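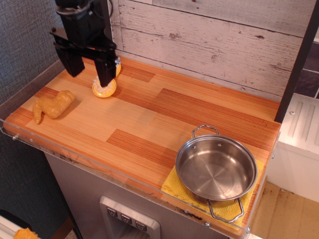
냄비만큼은 진짜를 주세요, 나머지는 전부 가짜여도 상관없어요. 레슈마 자바는 전화를 받자마자 그 말부터 했다. 인사도 하기 전이었다. 나는 수첩 첫 줄에 '냄비는 진짜'라고 적고 밑줄을 두 번 그었고, 그 뒤로 몇 달 동안 소꿉 부엌 얘기만 나오면 그 말을 써먹고 다녔다. (레슈마, 미안해요. 출처를 밝힐 때도 있었어요.)

소꿉 부엌의 은밀한 살림살이
글이 올라온 날 24. 1. 21.

고백하자면 나는 소꿉 살림을 모은다. 아이 때문에 시작한 건 맞는데 아이는 이제 중학생이고, 천으로 만든 달걀프라이 같은 것에는 눈길도 안 준다. 그런데도 거실 한쪽에는 허리까지 오는 조리대가 그대로 있고, 서랍을 열면 펠트 상추며 나무 당근이며 뚜껑 잃은 주전자가 와르르 나온다. 남편은 이걸 '제2주방'이라고 부른다. 손님이 오면 다들 처음에는 웃다가, 십 분쯤 지나면 꼭 누군가 쪼그리고 앉아서 뭘 볶고 있다. 어른이 말이다!

위에 올린 조합이 요즘 내가 제일 좋아하는 차림이다. 튀김옷이 울퉁불퉁한 닭날개 봉제 인형, 가운데가 하얗고 골이 진 주황색 동그란 플라스틱, 그리고 스테인리스 냄비. 재질이 셋 다 다르다. 나는 이게 소꿉 부엌의 핵심이라고 생각한다. 폭신한 것 하나, 딱딱하고 색이 센 것 하나, 번쩍거리고 소리 나는 것 하나. 집에 있는 장난감 음식이 죄다 플라스틱이면 이상하게 놀이가 빨리 시들해진다. 죄다 나무여도 마찬가지고. (나무 소꿉 세트를 통째로 선물해 주신 고모, 감사합니다. 예쁘긴 정말 예뻤어요.)

먼저 냄비 얘기부터 하자. 레슈마가 그렇게까지 말하는 데는 사연이 있다. 헬소프에 있는 그의 집 부엌에는 어릴 때부터 아이들 손이 닿는 칸이 하나 있었고, 거기에는 찌그러진 우유 냄비와 국자가 들어 있었다고 한다. 어른들이 밥을 할 때 아이들도 옆에서 같은 소리를 냈다. 국자가 냄비 바닥을 긁는 소리, 뚜껑을 덮을 때 챙 하는 소리. 그런데 어느 해 생일에 분홍색 플라스틱 냄비 세트를 받았고, 한 번 두드려 보고는 그대로 욕조로 보냈다는 것이다. 목욕물 퍼내는 용도로. "퉁 하더라고요. 냄비가 퉁 하면 안 되죠."

나도 그 말에 완전히 동의한다. 스테인리스는 무게부터 다르고, 만지면 서늘하고, 안쪽 바닥에 동심원으로 결이 나 있으면 손가락으로 따라 돌려 보게 된다. 우리 딸은 세 살 무렵에 냄비 안을 한참 들여다보는 버릇이 있었다. 불빛이 일그러져 비치니까 그게 국물인 줄 알았던 것 같다. 후후 불어 주기까지 했다. 장난감 회사가 아무리 공들여 국물 그림을 인쇄해 넣어도 그 효과는 못 따라간다고 본다.

고를 때는 얕은 게 좋다. 깊은 곰솥을 주면 아이가 팔을 끝까지 넣다가 턱을 찧고, 음식이 바닥에 가라앉아 버려서 보이지도 않는다. 얕으면 위에서 한눈에 다 들어온다. 양손 냄비보다는 편수 냄비가 낫다는 사람도 있는데, 손잡이가 조리대 밖으로 튀어나오면 지나가다가 허리로 치게 된다. 우리 집에서는 새벽에 물 마시러 가다가 그걸 쳐서 온 식구를 깨운 사람이 있다. 나다.

살 곳을 묻는다면 나는 늘 동네 그릇 가게로 간다. 우리 동네에는 자프리라는 가게가 있고, 518번 버스를 타고 종점 바로 전에 내리면 된다. 간판이 작아서 처음 가면 지나치기 십상인데 문 앞에 국자가 주렁주렁 걸려 있으니 그걸 보고 찾으시라. 안쪽 선반 아래에 짝 안 맞는 냄비와 뚜껑을 모아 둔 나무 상자가 있다. 거기가 보물창고다! 식당에서 쓰던 소스 냄비, 뚜껑만 남은 것, 계량컵 중에서 제일 작은 것만 빠진 세트. 나는 한번 들어가면 시간 가는 줄 모르고, 나올 때는 꼭 살 생각이 없던 체까지 들고 나온다.

중고 냄비를 소꿉용으로 들일 때는 테두리를 손으로 한 바퀴 훑어 본다. 말려 있는 테두리가 벌어졌거나 이가 나갔으면 내려놓는다. 손잡이 나사도 흔들어 보고, 헐거우면 그 자리에서 조여 달라고 한다. 집에 와서는 주방세제로 한 번, 뜨거운 물로 한 번. 거무스름한 얼룩이 남아 있어도 나는 그냥 둔다. 얼룩이 있는 냄비로 끓인 라면이 더 맛있다는 게 우리 집 손님들의 공통 의견인데, 물론 그 라면은 흰 털실이다.

이제 닭날개로 넘어가자. 봉제 음식은 솔직한 취향의 영역이라 말리는 사람도 많다. 먼지 붙지, 세탁 어렵지, 칼로 자를 수도 없지. 벨크로로 붙였다 뗐다 하는 나무 채소에 비하면 할 수 있는 게 별로 없어 보이기도 한다. 그런데 던져도 된다. 이 장점이 얼마나 큰지는 나무 감자를 이마에 맞아 본 사람만 안다. 게다가 닭날개는 모양이 좋다. 기역자로 꺾여 있어서 작은 손으로 쥐기 편하고, 어느 쪽을 잡고 어느 쪽을 먹는지 아이들이 바로 안다. 뭉툭한 쪽부터 와앙 하는 아이가 있고 뾰족한 끝부터 야금야금 하는 아이가 있는데, 그걸 보면 그 집 어른들이 치킨 먹는 모습이 그려져서 혼자 웃는다.

웨케사 무고에게 이 얘기를 했더니 그는 대뜸 자기는 튀김옷을 본다고 했다. 봉제 치킨은 튀김옷이 매끈하면 끝이라고. 빵인지 고구마인지 알 수가 없다고. 그는 엘스카라는 작은 공방에서 봉제 음식을 꿰매고, 나는 지난 9월에 그 작업대 옆에 하루 종일 앉아 있었다. 의자가 하나뿐이어서 나는 솜 자루에 앉았는데 점점 꺼지더니 나중에는 턱이 작업대 높이에 왔다.

거기서 본 과정이 재미있었다. 엘스카에서는 닭날개 하나를 꿰맬 때 겉감을 일부러 넉넉하게 잘라서 안쪽에서 듬성듬성 실을 당긴다. 그러면 천이 쪼글쪼글 올라오면서 튀김옷 같은 혹이 생긴다. 당기는 자리는 매번 다르게 한다고 했다. 옷본에는 표시가 없고 그냥 손이 가는 대로다. 처음에는 표시를 했는데, 완성하고 나란히 놓으니 모두 쌍둥이 같아서 어쩐지 무서웠다나. 색도 한참 고민했다고 한다. 노란색이 강하면 바나나가 되고 갈색이 강하면 탄 것 같고, 결국 황금색과 주황색 사이 어디쯤에서 멈췄는데 그 천에 붙은 염색 번호가 1,013이었다. 웨케사는 그 번호를 자기 전화번호보다 잘 외운다. 염색집이 바뀌면 어떡하냐고 물었더니 바늘을 든 채로 나를 빤히 봤다. 그 얘기는 더 하지 않기로 했다.

나도 하나 만들어 봤다. 웨케사가 잘라 준 천에 솜을 넣고 꺾이는 부분을 꿰매는 것까지였는데, 솜을 너무 욕심껏 넣어서 꺾이지를 않았다. 결과물은 닭날개라기보다 핫도그에 가까웠고 우리 집에서는 지금도 핫도그로 통한다. 솜은 뭉툭한 쪽에 먼저 꽉 채우고, 꺾이는 자리는 비워 두듯이 살살, 끝은 젓가락으로 밀어 넣는다. 집에서 해 보실 분은 이 순서를 기억하시길. 창구멍은 튀김옷 골짜기에 숨기면 티가 안 난다.

빨래 문제도 짚고 가야겠다. 나는 봉제 음식을 양말망에 넣어서 울 코스로 돌리고, 탈수는 짧게, 그리고 빨래집게로 끝을 집어서 베란다에 건다. 닭날개가 널린 베란다는 꽤 볼만하다. 옆집에서 한번 물어본 적이 있다. 속까지 마르는 데 생각보다 오래 걸리니까 겉이 보송해도 하루는 더 두는 편이 좋다. 손으로 꽉 쥐어 봐서 안쪽이 서늘하면 덜 마른 거다.

주황색 동그라미는 어떤가. 저걸 보고 뭐라고 부를지는 집집마다 다를 것이다. 나는 과즙 짜는 기구라고 생각하고 쓰는데, 레슈마에게 보여 주니 무슨 뚜껑 아니냐고 했다. 가운데 하얀 골이 꼭 레몬 짜개의 봉우리 같아서 나로서는 그렇게밖에 안 보이지만, 뚜껑이라고 우기면 또 뚜껑 같기도 하다. 나는 이런 물건이 소꿉 부엌에 꼭 하나는 있어야 한다고 믿는 쪽이다. 정체가 확실한 것들만 있으면 놀이가 메뉴판대로 흘러간다. 치킨은 치킨이고 당근은 당근이니까. 그런데 뭔지 모를 동그란 게 하나 끼면 거기서부터 이야기가 샌다.

우리 집에 놀러 온 조카는 그걸 접시로도 쓰고 초인종으로도 썼다. 초인종일 때는 누를 때마다 딩동을 내가 해야 했다. 배달이 왔다는 설정이었고 배달 온 음식은 매번 닭날개였고, 나는 매번 처음 받는 사람처럼 놀라야 했다. 조금이라도 덜 놀라면 다시 누른다. 그날 목이 쉬었다.

정체불명 물건을 구하기 가장 좋은 곳은 남의 집 서랍이다. 농담이 아니고, 주변에 한번 물어보면 다들 하나씩은 갖고 있다. 어느 기계에서 나온 부속인지 모를 고리, 커피 계량 스푼, 보온병 속뚜껑, 만두 찍는 틀. 입에 들어갈 만큼 작은 것과 모서리가 날카로운 것만 빼고 받아 오면 된다. 나는 보답으로 귤을 드린다.

조리대는 할 말이 많은데 짧게 하겠다. (짧게 못 할 것 같다.) 나는 상판 무늬를 굉장히 따지는 사람이다. 흰 상판은 깔끔하긴 한데 그 위에 뭘 올려도 병원 같고, 새까만 상판은 음식이 다 비싸 보여서 아이들이 조심스러워진다. 옅은 꿀색과 불그스름한 주황색이 엇갈려 들어간 쪽모이 마루 같은 무늬, 이게 내가 여러 번 바꿔 보고 정착한 취향이다. 줄무늬가 있으면 아이들이 알아서 자리를 정한다. 진한 줄은 불, 연한 줄은 도마. 누가 가르쳐 준 것도 아닌데 어느새 그렇게 되어 있고, 연한 줄에 냄비를 올렸다가 혼난 어른이 여럿이다.

가장자리에 투명한 턱을 두른 것도 나는 적극 추천한다. 낮은 아크릴이면 충분하다. 굴러가는 것들, 특히 방울토마토와 완두콩이 거기서 딱 멈춘다. 나무로 턱을 세운 적도 있는데 앉은키가 작은 아이는 안쪽이 안 보여서 자꾸 까치발을 들었다. 투명하면 상판 옆면까지 그대로 보여서 답답하지도 않다. 나사로 고정하는 방식이면 가끔 드라이버를 들고 한 바퀴 돌아 주시길. 나사머리가 솟아 있으면 소매가 걸린다. 청소는 극세사 천에 물만 묻혀서 한다. 유리 세정제를 썼다가 뿌옇게 만든 적이 있어서 그 뒤로는 물만 쓴다.

불은 어떡하느냐, 이것도 많이 묻는다. 우리 집에는 플레임레티라는 장난감 화구가 있다. 손잡이를 돌리면 주황색 불이 들어오고 타닥타닥 소리가 나는 물건인데, 처음 일주일은 정말 대단했다. 온 식구가 돌아가며 켰다. 그러고 나서는 건전지 칸 뚜껑이 사라졌고, 테이프를 붙였고, 테이프도 사라졌다. 지금은 불도 소리도 안 들어오는데 신기하게 그때보다 더 자주 쓴다. 타닥타닥은 다들 입으로 한다. 저마다 소리가 달라서 누가 요리하는지 옆방에서도 알 수 있다. 레슈마네는 아예 화구 없이 컵받침을 놓고 쓴다고 했다. 빨간 컵받침이면 센불, 파란 컵받침이면 약불. 꽤 세련된 방식이라 나도 따라 해 봤는데 우리 집에는 초록색밖에 없어서 모든 음식을 초록불에 익혔다.

정리는, 음. 나는 한때 투명한 통에 종류별로 나눠 담고 이름표까지 붙였다. 고기, 채소, 빵, 기타. 얼마 못 갔다. 기타 통만 터져 나갔고 고기 통에는 늘 공룡이 들어 있었다. 지금은 바구니 하나에 다 넣고, 조리대 위에는 서너 가지만 꺼내 둔다. 이 방식이 나한테는 제일 맞는다. 꺼내 둔 게 적으면 아이들이 그걸로 끝까지 간다. 냄비 하나, 치킨 하나, 뭔지 모를 동그란 것 하나로 식당도 차리고 병원도 차리고 결혼식 피로연까지 치르는 걸 나는 이 눈으로 봤다. 신랑이 치킨이었다.

바꿔 주는 시기를 묻는 분도 있던데 날짜를 정해 두지는 않는다. 며칠째 같은 자리에 그대로 있으면 슬쩍 하나만 바꾼다. 냄비는 안 바꾼다. 치킨을 빼고 생선을 놓거나, 동그라미를 빼고 거품기를 놓거나. 한꺼번에 갈아 버리면 아이들이 그새 세워 둔 식당이 폐업하는 꼴이라 원성이 자자하다. 조카는 나한테 사장님한테 물어봤느냐고 했다. 사장님은 조카였다.

돈 얘기도 조금. 소꿉 부엌은 세트로 사면 금방 커진다. 우리 집 살림은 20년 가까이 여기저기서 모인 것들이라 얼마가 들었는지 따질 수도 없는데, 제일 아깝지 않았던 건 냄비고 제일 아까웠던 건 소리 나는 계산대다. 계산대는 어른이 먼저 지친다. 처음 시작하는 집이라면 그릇 가게에서 냄비부터 하나 고르고, 폭신한 음식 하나를 붙이고, 서랍을 뒤져서 정체불명을 하나 찾는 것으로 충분하다고 말하고 싶다. 조리대가 없으면 의자를 엎어도 된다. 우리 집 첫 조리대는 귤 상자였다.

글을 보내기 전에 레슈마에게 한 번 읽어 달라고 했다. 답장에는 7쪽짜리 의견서가 붙어 왔고, 거의 전부 뚜껑에 관한 것이었다. 뚜껑은 냄비보다 살짝 커야 하고, 꼭지가 달려 있어야 하고, 유리 뚜껑은 절대 안 되고, 그리고 내가 과즙 짜개라고 부르는 그것은 아무리 봐도 뚜껑이라고 한다. 뚜껑 편은 다음 호에 쓴다.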